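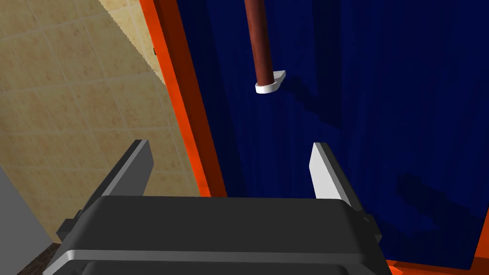
Cristóbal Ocampo

June 4, 2026

Okay, so we finally signed up to repaint the whole downstairs and I am stuck on gray. My wife brought home a stack of Dovhaniuk sample cards and now every gray looks blue to me. Or purple. One of them goes green after dinner, I swear! The room faces north, two windows, oak floor. We have 629 square feet down there and I do not want to paint it twice. Anybody have a gray that stays gray?

tapecrooked
Go warm. North light is cold already and a straight gray in there will feel like a parking garage. I used Pristier's Oat Husk in our hallway and everyone calls it gray until you hold it up next to a white door.

brenda_carrasco
Disagree with tapecrooked, sorry. Warm grays on top of an oak floor go pink, at least mine did, and I lived with pink walls for six years. Get a middle gray, go lighter than you think, and put the money into better bulbs. What bulbs do you have, Cristóbal?

Cristóbal Ocampo
Whatever came with the house? Let me look. Okay, they're 60 watt equivalents, soft white. Is that bad?

brenda_carrasco
Not bad, but that's probably your green one after dinner. Paint a big board, not the wall, and move it around for a few days — morning, night, lamp on, lamp off.

Kema_fan20
Cards are useless, agree on the board. Also the ceiling matters. We did a pale gray wall with a yellowish old ceiling and it looked dirty until I did the ceiling too. Ended up spending $606 on paint alone, so plan for that.

tapecrooked
Brenda, was yours flat or eggshell? Mine's flat and I never got any pink.

brenda_carrasco
Eggshell, Brerken. Could be the shine picking up the floor, I'll give you that. Still not putting Oat Husk in my house :)

Cristóbal Ocampo
Ha, okay. Two boards then, one of each, both flat. I'll post again when they're dry. My wife is voting for yellow now, by the way.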